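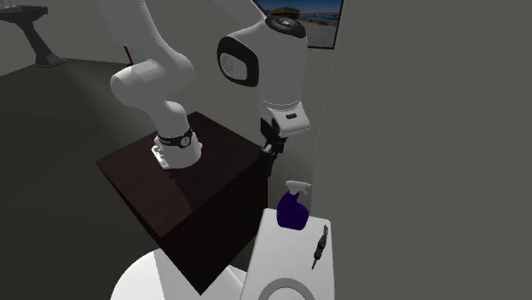
What is Mundbridge Practice Room?

Mundbridge Practice Room is a computer program that schools can buy. It has a pretend robot arm in it, and pretend rooms for the arm to work in. Children from the age of 8 can use it to find out how robots are taught to pick things up.

Why use a pretend robot?

Real robot arms cost a lot of money. They are heavy, and they can break things or pinch fingers. A pretend arm can drop a bottle again and again and there is no mess to clear up. When a try goes wrong you press Start Again, and everything goes back to its place.

People who build robots use programs like this too. They call it simulation. The computer works out how heavy each thing is, how slippery it is and what happens when two things bump together.

The parts of the arm

The arm has joints, a bit like your shoulder, elbow and wrist. Each joint has a motor. On the end is the gripper, and on this arm the gripper is black. It has two fingers that open and close. It doesn't have a thumb, so it has to hold things by squeezing them from both sides.

What do you do?

You pick a room and then a job. There are 40 jobs in the school pack. The first ones are easy, such as moving the gripper over a bottle and stopping. Later you have to line up the fingers, close them and lift. A spray bottle is one of the harder things, as it is wide at the bottom and has a trigger on top. You have to choose which part to hold.

You steer with the arrow keys or with a game controller. You can also look from different places. The room view shows most of the arm. The close view shows the gripper and what is near it.
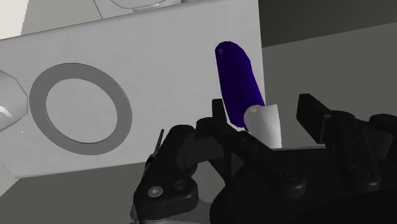

Manalley Junior Code Club: Kit Reviews

The close view takes some getting used to. Things look very big in it, and it can be hard to tell what is in front and what is behind. Look at the white cylinder and the blue shape. They overlap, and the white one is nearer to you. If you get muddled, go back to the room view and check.

What our club thought

We tried the program for half a term with 17 children. Most people could do the first jobs by the end of one session. The lifting jobs took longer. The shadows helped us judge how high the gripper was.

We didn't like the waiting. On our older laptops a new room takes over a minute to load. The instructions also use some long words, so Pei-shan Huang, who runs the club, made a word list for us.

Words to know

Gripper: the part of a robot that holds things.
Joint: a place where the arm can bend or turn.
Simulation: a pretend version made by a computer.

Mundbridge Practice Room needs a laptop or desktop computer. It does not work on tablets.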